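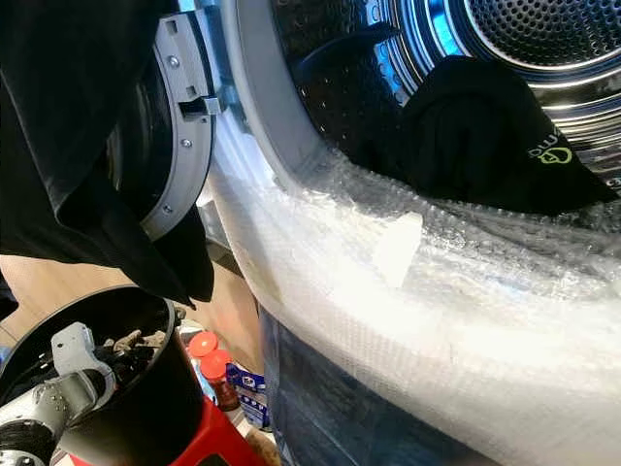 Haushaltstipps vom Sprachmodell: was davon taugt

Seit Oktober lasse ich mir Haushaltsfragen von einem Sprachmodell beantworten, das auf meinem alten Rechner läuft. Bendell heißt es, die kleine Variante. Ich bin nicht überzeugt, aber ein paar Handgriffe haben sich bewährt.

Immer nur eine Frage stellen. Wer Rotweinfleck, Kalk und Backofen in einen Absatz packt, bekommt Brei zurück. Bei mir war ab 400 Wörtern Schluss, danach hatte das Modell den Anfang vergessen.

Mengen nie ungeprüft übernehmen. Auf die Frage nach Zitronensäure für den Wasserkocher kamen einmal 28 Gramm, beim zweiten Versuch 808. Beides im selben freundlichen Ton. 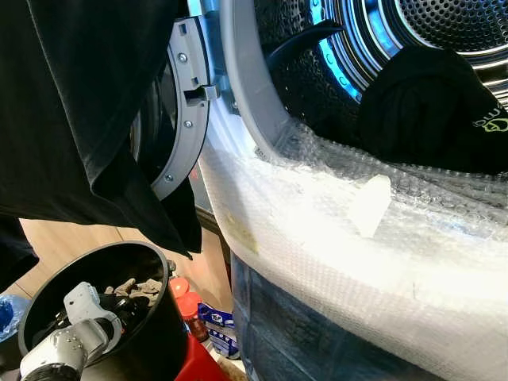
Den Text vom Etikett oder aus der Anleitung mit hineinkopieren. Dann fasst das Modell zusammen und rät weniger. Ganz lässt es das Raten leider nie.

Mischungen von Reinigern gar nicht erst erfragen. Chlorreiniger und Säure gehören nicht zusammen, egal wie überzeugt die Antwort klingt.

Hatem Younis schwört auf das größere Clorbridge und schickt mir dauernd Putzpläne. Der letzte hatte 42 Punkte, der Abfluss stand zweimal drin. Für Einkaufslisten mag das reichen. Beim Entkalken schaue ich weiter in die Anleitung.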